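The Siege of Gullholm: A History of Waiting
By Zuweira Nyarko
Maps by Zohreh Ghaffari

Hardcover, sewn binding
Clotside Military Library
Item no. 1451
In stock

Most books about sieges are in a hurry to get to the assault. Readers who share that hurry should know that the assault on Gullholm begins on the fourth-to-last page of Zuweira Nyarko's new history, lasts most of a morning, and is called off on account of fog.

What comes before it is the good part. In the spring of 1731 an army sat down in the mud outside a small island fortress and waited for the garrison to run out of food. The garrison, which had a great deal of salted herring and a low opinion of the army, waited for the army to run out of patience. Both sides wrote home constantly. Nyarko has read the letters, the bakery accounts, the punishment book, and a long quarrel over a missing boat, and she has built from them the fullest picture we know of what soldiers did all day when there was no battle to be in. Mostly they dug. When they had finished digging, they were told the trench was in the wrong place.

The besieging general comes out of it poorly, though he would be pleased with the number of pages he gets. His plan depended on heavy guns coming up the Brandlow road, and the Brandlow road depended on the weather. The guns arrived in the wrong order, the largest one first, with nothing to fire. A whole chapter follows that gun from the foundry to the ditch where it spent the summer, and it is better company than several of the officers.

Nyarko is fair to the people in the town as well. They sold bread to one side and firewood to the other, and charged both for the ferry. The fishermen kept fishing. A schoolmaster kept a diary in which the siege is mentioned less often than his knee. He gets the last word in two chapters, and has earned it.

Zohreh Ghaffari drew the 12 maps from scratch, and they can be read without a magnifying glass. The tide map is the one to bookmark, as half the decisions in the book make no sense without it. (The other half make no sense with it.) Her fold-out plan of the works is tucked into a pocket inside the back cover. Please fold it back the way it came. We have had letters.

Inside the book

The Road from Brandlow
Herring
A Short Chapter on Drainage
The Boat
What the Engineers Wanted
What the Engineers Got
The Big Gun Goes for a Swim
Summer, and Nothing Doing
Fog

There are also 3 appendices, covering the ration scales, the regiments present, and the regiments that said they were present. The index is thorough and slightly rude.

About the edition

The book was printed and bound by Rezaei, who also did our cavalry series, and it lies flat when open. The paper is cream, heavy enough that the maps don't show through. The jacket carries a short quotation from the general, chosen by the author with some care. An earlier listing gave the binding as leather. It is cloth, and it was always going to be cloth, and we're sorry if you had plans.

First published September 2020. The second printing corrects the caption that had the north gate facing south, and fixes the spelling of the surgeon's name, which the surgeon himself never settled on.

Who it suits

Readers who like fortification, supply, weather, and other people's mail. Anyone who has worked in a large organization will recognize the councils of war. It is less suited to readers who want cavalry. One horse appears, in chapter four, and it belongs to the doctor.

Ordering and returns

Single copies go out by regular mail in a stiff carton. Orders of three or more travel in a box and may take a few days longer. A copy that arrives with a bent corner can be exchanged. A copy returned because "nothing happens" can be refunded, less postage, and we'll try to take it well.

Nyarko is now at work on a companion volume about the winter after the siege, when the army had gone home and somebody had to fill in the trenches. 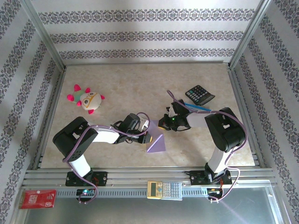 It has no title yet, and the delivery date has moved once already. Readers who want word of it can ask to be added to the Clotside list when they order, and we'll write in December with whatever we know by then.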